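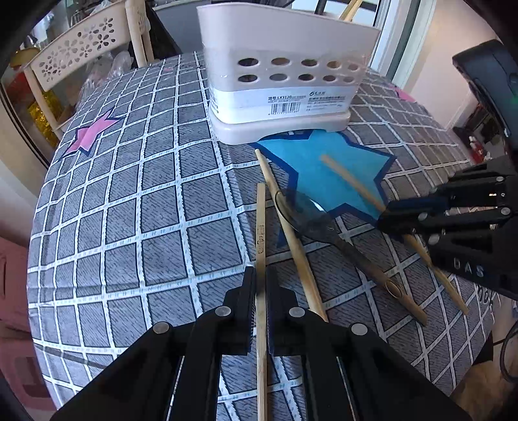 Utensil task, round table. Chopstick between the fingers of one gripper, second gripper in from the right, holder at the back.

Minutes – gripper incident review, utensil sorting task
Thursday, started 9:40, overran
Present: collection lead, two operators from the morning shift, hardware, data QA, safety rep. Batemach on the phone for items 1 to 3, line dropped twice.
Apologies: Naylor (no one free, sent written comments, see item 4)

1. Last minutes
Agreed. Correction to item 6, spare cables went to Flelby, not Cerkex. Nothing else.

2. What happened
Operator on the left gripper was in the middle of a run, putting utensils back in the holder. Fingers closed on a chopstick as normal, then would not open when trigger was released. Operator did what most people would do and reached in with free hand to pull the chopstick out. Linkage let go while the hand was there. Fingers snapped open and the skin at the side of the index finger got caught between two of the plates.
Small blood blister. First aid on site, no time off. Operator fine and present at the meeting, wants it noted that it hurt more than it looks.
Episode 149. Logging carried on through the whole thing, so we have finger position for all of it.
Safety rep: minor injury but same motion with a metal spoon in the grip could of been worse. Treat as reportable inside the project.

3. Fault
Hardware had the unit apart Wednesday night. One pivot on the left finger stiff, would not turn freely by hand. Grit in it, also what looks like dried adhesive, source not known. Return spring ok. Trigger cable ok.
Position log shows the finger getting slower to open from episode 140 on. So it was there to see before the jam – no alert is set on opening time, only on lost tracking.
Batemach asked if the unit had been dropped. Operators say no. Drop sheet is blank for this month but drop sheet is blank for every month, so not much use. 
Batemach view: pivots should be cleaned weekly at this rate of use. We pointed out the manual we were given has no cleaning interval in it. They will check which version we have. Line dropped here, picked up again after 5 minutes.
Second gripper checked same evening, all pivots free. Stays in use.
Discussion on thin round items. Operators say chopsticks roll in the pads and people squeeze harder to stop it, more so when picking up off the tablecloth. Hardware does not think squeeze force caused the jam but agrees it would not help. Left open.

4. Naylor comments (read out)
Want to know if the 2 sessions before the incident are affected. Want a stop on delivery until answered. Also asking if operators should wear gloves.
Gloves: operators against, can't feel the trigger. Safety rep says thin gloves would not have stopped this pinch anyway and might catch in the linkage. No gloves for now. Reply to Naylor to say so.
Delivery stop: agreed, for the affected unit only.

5. Data
QA proposal – pull episodes 140 to 149 from the batch, flag as hardware fault, do not delete. Agreed. Cerkex may want them for failure detection work, to be asked.
Earlier episodes on that unit: opening time to be plotted before anyone signs off. QA has a rough script, needs tidying.
Query whether right gripper data from the same episodes can stand by itself. No, task is two handed. Goes out with the rest.

6. Rules from today
Jammed gripper: hands off the fingers. Say "stop" out loud, set the gripper down on the table, call hardware. Do not pull the object out, do not tap it on the table edge (has been happening).
Open and close each gripper ten times before first run of the shift. Any drag, swap the unit.
Both operators stop when one says stop. Morning shift said the other person kept going for a bit because they thought it was part of the task talk. "Stop" not to be used for anything else during a run.
Safety rep wants a card with this on it at every table. Size of lettering discussed at length, no decision needed here.

7. Actions
Hardware – replace stiff pivot, clean the rest, send old one to Batemach in a bag with label. Before next shift if part is in.
Hardware – inspect all units at Flelby site too, same check.
Batemach – cleaning interval in writing, plus current manual.
QA – plot opening time, set an alert threshold, circulate.
QA – ask Cerkex about the flagged episodes.
Collection lead – reply to Naylor.
Safety rep – cards, incident form. Form needs operators signature, not done yet.
Both shifts – fill in the drop sheet. Please.

8. AOB
Spare unit has no charger with it. Flelby might have it. 
Request for a second first aid kit upstairs, agreed, collection lead to order.
Afternoon shift asked if they can run on one table until the unit is back. Yes, single table, usual breaks.

Next meeting same time next week, or sooner if the plot shows anything. Closed 10:50.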